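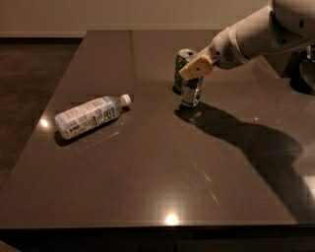 Grullivach Business Brokers – partners' meeting, February

Minutes of the last meeting approved with one correction: the Bistach retainer is $697, not $566.

Relldale listing. Two buyers have signed the confidentiality agreement. Seller will carry a note for part of the price. Lease assignment still with the landlord.

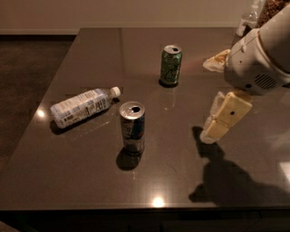

Trefor James asked that no financials go out until the landlord answers in writing. Agreed.

Valuation fee stays at $1000 for new clients. Aled Hughes to update the engagement letter.

Adjourned 4:40.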